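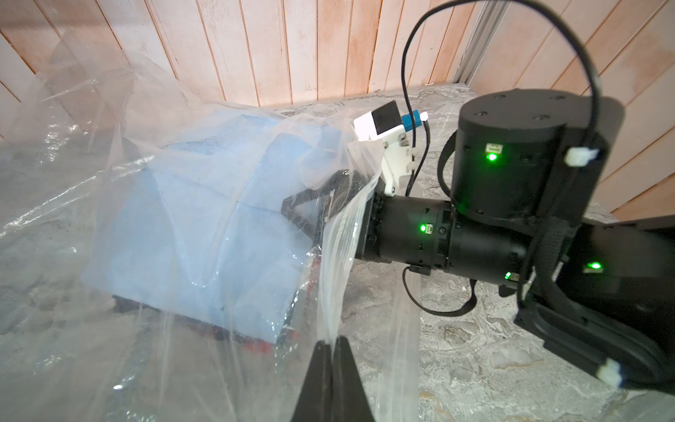 The two arms at work on the plastic film exercise, Grandine bench.

16 July 2026

The winter term of the Grandine Robotics Club has now passed its midpoint, and I would like to set down a record of the work while it is still fresh. Members have asked for a written account of the film exercise in particular, and several parents have enquired about what their children are doing on Thursday evenings.

The club entered the Liltard Student Manipulation Challenge in May. Teams are required to handle soft packaging with two arms, and the rules place no limit on how the arms are taught. Our students chose to teach by demonstration. A student guides the arms through the task, the movements and camera views are saved, and the saved runs are later used to train the controller. The club had 74 saved runs of the film exercise at the close of last week. The students had hoped for more, but they voted to discard any run in which a cable had caught on the bench, and I supported that decision.

Clear film is a difficult material for a beginner. It shines under the lights, it folds over itself, and a fold that was easy to grip on one attempt may lie flat on the next. The blue item under the film is soft as well, so pressing too firmly changes its shape. The students began by attempting to lift the film with one arm alone. They have since settled on a method in which one gripper pinches a gathered fold while the finger of the other arm works at the film further back. It is slower, and everyone agrees that it is easier to teach.

The wrist cameras have received a good deal of attention. Each sits on a white printed mount held by small screws, and the present shape is the eighth version. Earlier versions were too flexible, and the view shook whenever the arm changed direction. Martti Kemppainen, who joined us from the Fuleck campus at the start of the year, drew the current one and has written a short guide to printing it. Members who wish to print a spare should follow his guide and should not alter the screw holes.

Cable routing remains the least popular job in the club. The camera cable must have enough slack for the wrist to turn, but a loose loop will find the gripper sooner or later. White clips along the arm have helped. I would ask that each pair check the clips before switching on, and record the check in the bench book. Two entries were missing last fortnight.

On the matter of funds, the club has received $1,934 from the Miettinen student grant. The greater part will go towards replacement motors and a second power supply. I have suggested that a small amount be kept for film and other packaging, as the present roll is heavily creased and the students should practise on fresh material before the regional round. The colour of the packed items is also under discussion. One group believes that training only on blue will cause trouble on the day, and a trial with other colours has been placed on the program for next month.

I have been involved with school and community robotics for more than 8 years, and I do not recall a group that argued so carefully over a piece of plastic. Their notes are thorough. Their labelling of files is less so, and we will spend part of the next session putting this right.

The next session will be held at the usual time. Students should bring their bench books and enclosed shoes. Those on the recording roster should arrive fifteen minutes early to set the arms to their starting positions, and anyone unable to attend should arrange a swap directly with another member and let me know by email.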